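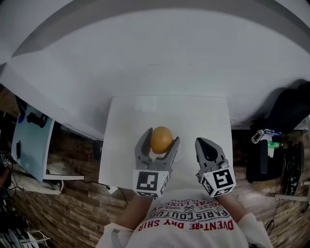 Left one on the ball, right one with the black pad

Hand-held grippers: curved bare jaws or padded jaws for round stuff?

Hi all! I'm trying to pick jaws for a pair of hand-held grippers (one per hand, marker cubes on top, overhead camera doing the tracking) and I keep going back and forth. The curved gray jaws feel great on the egg-shaped ball, they sort of cradle it. But the pad feels safer when I turn my wrist, and I like not having to squeeze so hard. Has anyone tried both with a Prirkura controller? I also lose the marker on my right hand now and then when I tilt it away, no idea if that's related. I've got 16 demos so far and don't want to redo them all if I choose wrong!

Asked by skidthorpe_sam, Apr 11, 2026

2 answers

Modupe Nwankwo
I went through this in September with the Wudis jaws. For balls and eggs I'd stay with the curved ones and go slow on the close. Pads were better for me on boxes and flat things, but on anything round they made me lazy, I'd grab off center and the ball would roll out when the arm tried to copy it (so annoying). Do ten picks with each, same ball, same start spot, and play them back on the arm before you record more. Your hands will fix a bad grip without you noticing and the arm won't.

The marker thing is separate I think. Check your exposure first, mine was way too long and the squares smeared every time I moved fast. If it only drops out on a tilt, see whether the side markers are turned on in your config. I had only the top one listed for weeks, oops.

okonkwo_fan
pads. always pads. also are you printing the markers matte? glossy ones were useless under my lights

Comment from skidthorpe_sam: Matte, yep. Side markers were NOT in the config, thank you Modupe!! Doing the ten and ten tonight.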